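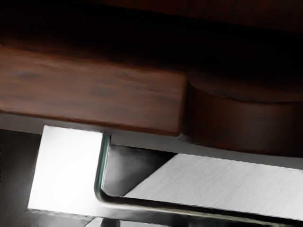 Dark reddish-brown wood with soft horizontal grain.

How to Clean and Touch Up Wood Trim in an Older Car

Updated Tue 29 July

Real wood trim was common on the dashboards and door caps of older sedans and wagons. It holds up well if it is kept out of hard sun, but most cars of that age have spent years parked outside. The finish goes cloudy first, then it cracks, and after that the veneer starts to lift at the corners.

These steps cover cleaning, filling small cracks in the clear coat, and polishing. They do not cover replacing veneer. If the wood under the finish has turned gray or black, water has reached it and the piece needs to be stripped.

Check what you have

Many cars came with plastic trim printed to look like wood. Take off one small piece, such as the ashtray lid or a switch surround, and look at the back. Real veneer is usually glued to a metal or plywood base, and you can see the layers at the edge. Printed plastic is one solid piece with molding marks. Cleaning is the same for both. Do not sand printed plastic. The pattern is very thin and will come off in a few strokes.

What you need

Mild dish soap and warm water
Four or five microfiber cloths
Plastic trim tools
Masking tape
Wet sandpaper in 1,000 grit and 2,000 grit
Clear gap-filling glue or a small bottle of clear lacquer
Fine plastic polish
Paste wax with no abrasive in it

I use Buschmann polish and the Wellano trim tool set, but any similar products will do. Metal screwdrivers will dent the edge of the veneer, so leave them in the drawer.

Step 1. Remove the trim

Disconnect the negative battery cable if the panel holds any switches. Look for hidden screws behind the ashtray, under the vents and inside the door pull. Work the tool in near a clip and pry a little at a time. In cold weather, run the heater for a while first. I broke two clips on a door cap in February by skipping this.

Put the screws in labeled bags. Take a photo of each wiring plug before you pull it.

Step 2. Clean

Wipe the piece with a damp cloth and a drop of soap. Do not soak it. Go over it again with plain water and dry it right away, including the back. Old silicone dressing may need three or four passes. If the cloth still drags or leaves smears, keep going. Glue and lacquer will not stick to silicone.

Step 3. Fill the cracks

Tape off the area on both sides of the crack. Put in a small amount of filler with a toothpick and let it sink. Add more until it stands slightly above the surface — it will shrink as it cures. Leave it overnight.

Long cracks that you can feel with a fingernail but that have not opened up can be done in one pass. Open ones take two or three.

Step 4. Sand and polish

Wrap the 1,000 grit paper around a small rubber block and keep it wet. Sand only the raised filler until it is level. Switch to 2,000 grit and blend out past the repair. Stop and dry the piece often to check. Edges and curves wear through fastest, so tape them if you are not sure of your hand.

Polish with a clean cloth in small circles until the haze is gone. Finish with one thin coat of wax.

Step 5. Refit

Replace any clip that has turned white at the bend. Press each one home by hand — never with a mallet. Reconnect the battery and test every switch before you put the tools away.

Aftercare

Dust with a dry cloth. Wax twice a year. A windshield shade does more for the finish than any product in the trunk.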